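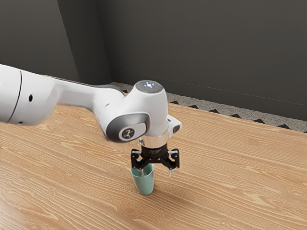
Mandla Zulu

Ticket: Boiler pressure keeps dropping overnight, Dosari combi, upstairs flat
Status: Open, then closed, then open again (sorry)

Hi all, me again. I said I'd write everything down in one place this time instead of sending six messages with half the facts in each, so this is the long version. Get a cup of tea.

The boiler is a Dosari combi in the kitchen cupboard of our flat in Stunbridge. It came with the place and I've no idea who fitted it. There's a Nistor thermostat in the hall that talks to it when it feels like it. Nine radiators if you include the towel rail, and the pipes run under the floorboards except in the bathroom, where someone has boxed them in and tiled over the box. Remember the tiles, they come back later.

What happens: I top the pressure up to 1.5 before bed, and by breakfast the needle is sitting well under 1 and the display says LOW WATER. Heating off, hot water off, everyone cross. I top it up again, it all fires, and we're fine until the next morning. It started in November, not long after the first proper cold spell.

First go

I did what the manual says and bled all the radiators, starting downstairs on the half landing and working up. The back bedroom hissed for ages! I really thought I'd cracked it. Topped up, went to bed feeling smug, got up to LOW WATER again. Bleeding them drops the pressure a bit anyway, I know, but I'd already allowed for that.

Second go

Skakton support (they do our home cover) asked me to look for drips. I went round every valve with a sheet of kitchen roll and a torch. One damp one, the lockshield on the living room radiator, with a bit of green crust round the nut. I nipped it up an eighth of a turn and it's been dry ever since. The pressure still fell that night, maybe a touch slower, though that could be wishful thinking on my part.

I also closed this ticket at that point, because I was sure. Please ignore that.

Third go

Next they had me tie a freezer bag over the end of the little copper pipe that pokes out of the outside wall. Ours comes out above the bin store so this meant a ladder and the neighbour's opinion of my ladder. The idea is that if the pressure relief valve is letting by, you get water in the bag. I left it on for two nights and the bag was bone dry both mornings. I was a bit disappointed, to be truthful - it would have been such an easy answer.

Fourth go

This is the one I'd suggest other people try earlier. I shut both isolating valves under the boiler, flow and return, last thing at night with the heating off and cold. If the pressure drops with the valves shut, the leak is in the boiler. If it holds, the leak is out in the pipes or radiators somewhere. Mine held! Needle hadn't moved at all by the morning. Opened the valves again and it slid down over the course of the next night like before.

So the boiler itself is off the hook, and so is the expansion vessel, which the man on the phone had been quite keen on. He quoted me 300 pounds for a new one, fitted, so I'm glad I did the test first.

Where I've got to

It has to be pipework. I had the carpet up in the hall and the back bedroom and lifted the two boards that were already cut, and the joists are dry and dusty under both. The front room I can't get at without moving the piano. That leaves the bathroom, where the grout along the bottom row of the boxing has gone darker than the rest over the last few weeks. I'd put it down to the shower. Now I press on it and one of the tiles moves very slightly.

I rang Skakton again (reference ends 828, if anyone there is reading) and was on hold for some 60 minutes before a very nice woman told me that trace and access is a separate part of the policy. She's going to check whether we have it. She also said not to keep topping up every day if I can help it, as all that fresh water isn't good for the radiators, so we've been running the heating for one long stretch in the evening and boiling kettles for washing up.

Questions for the board

Has anyone had a tiled box opened up by Skakton, and did they put it back, or do they leave you with the hole? I've got 8 spare tiles in the loft, which might just do it.

Is leak sealer worth a try first? My brother-in-law swears by it, but the Dosari manual says no additives apart from inhibitor and I don't want to upset the warranty, if there's any left.

And could the Nistor be making it worse? It keeps turning the heating on at 4 in the morning for reasons of its own. I can't see how a thermostat would lose water, but the drop does seem to come in the early hours, when everything has warmed up and cooled down again.

Update, next morning: had the end panel off the boxing with a butter knife. It's damp on the inside and there's an elbow at the back with a white tidemark under it. I can just get two fingers to it and they came out wet. Put a takeaway tub underneath for now. Leaving the ticket open until someone has been round.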